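Skallholm

Skallholm is a lakeside resort town and the centre of the tourist district of the same name. It lies on the northern shore of Lake Jimlow, at the point where the Havlíček Valley opens onto the lake plain. The town is known for its shoreline promenade, its network of marked walking trails and the Skitach, a wooded ridge that rises directly behind the older streets. Tourism is the main source of employment, followed by timber and fruit growing.

Geography

The town occupies a narrow strip of level ground between the water and the lower slopes of the Skitach. Most of the older buildings stand above the harbour, on a terrace that escaped the spring floods common before the lake outlet was widened. Newer neighbourhoods extend eastward along the valley road. The western shore is steep and largely unbuilt, and much of it is closed to motor traffic.

Summers are mild, with July the warmest month and also the busiest for visitors. Fog is frequent in autumn and may remain over the lake until midday, while the ridge above stays clear. Snow generally lies on the upper trails until well into spring.

History

The first settlement was a landing place for timber rafts. A ferry service to the southern shore followed, and an inn was built beside the landing to serve its passengers. The inn burned down and was rebuilt in stone; the present structure houses the town library.

Organized tourism began with the arrival of the branch railway, which brought day travellers from the cities of the plain. Boarding houses were opened along what is now Harbour Street, and a bathing pavilion was added on the eastern beach. The railway closed to passengers after the valley road was paved. Its bed was later converted into a cycling path, and the former station serves as the visitor centre.

The local historian Anum Bugti has divided the growth of the resort into 2 periods, the first shaped by the railway and the second by the private automobile. Her account remains the standard work on the subject, although Mohsin Minhas has argued that it gives too little weight to the ferry trade, which continued to bring guests from the southern shore throughout both periods.

Attractions

The promenade runs from the harbour to the eastern beach and is lined with plane trees. Passenger boats depart from the central pier and call at 5 landings around the lake, with a reduced timetable in winter. The Havlíček Mill, a restored water mill at the mouth of the valley, contains a small museum of rural trades.

The Skitach trails are graded by difficulty and begin behind the parish church. The longest, the Ridge Walk, takes up to seven hours and ends at a lookout from which both shores are visible. Cafés and craft shops are concentrated in the lanes between the church and the harbour, and a produce market is held in the square outside the winter months. 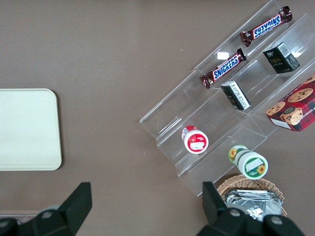 Festivals and events

The Lake Lights festival takes place each July. Lanterns are set along the promenade after dark, and local choirs perform from boats moored near the pier. An apple fair is held in the Havlíček Valley in autumn, with pressing demonstrations and a competition for preserves. The 2019 fair, on October 20, 2019, was the first to be organized under the direction of Anwara Siddiqui, who moved the stalls from the church square to the mill grounds.

Accommodation

The district has 1,000 registered guest beds, divided among hotels, family-run guest houses and two campgrounds. The largest hotels face the lake. Guest houses in the upper town are generally smaller and several close between late autumn and early spring. Camping on the ridge is not permitted.

Transport

Regional buses connect Skallholm with the main railway line at the southern end of the plain. A seasonal shuttle serves the trailheads of the Skitach. Parking near the harbour is limited, and visitors arriving by car are directed to a lot on the valley road – a policy introduced while Waqas Qureshi was mayor and retained by his successor, Aqeel Paracha.

See also

Lake Jimlow
Havlíček Valley
Skitach Ridge Walk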